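Friday, late. Bad one at Leradholm. Right hand froze twice before lunch, third time it let go of nothing and then wouldn't close at all. Error 2122 again, same as in December. Hit the stop, wrote it in the book, lost 38 minutes waiting for the thing to come back up. Tresby rang to ask if we were on schedule - we are not.

Tried the pineapple run after that, slow speed. Left arm fine on its own. The two togehter, no. 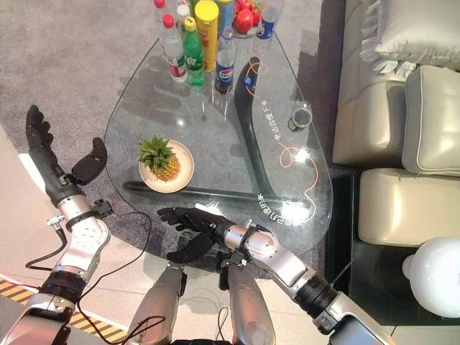
So why does it only fault when both arms move? Most likely the wrist supply dips under load and the hand controller drops out before it can say so properly.

Nemell want logs by Monday morning. Asked for a spare wrist board too, no reply yet. Until then nobody inside the tape with both arms live, I put a note on the stop button. Shoud have done that in December. Bed.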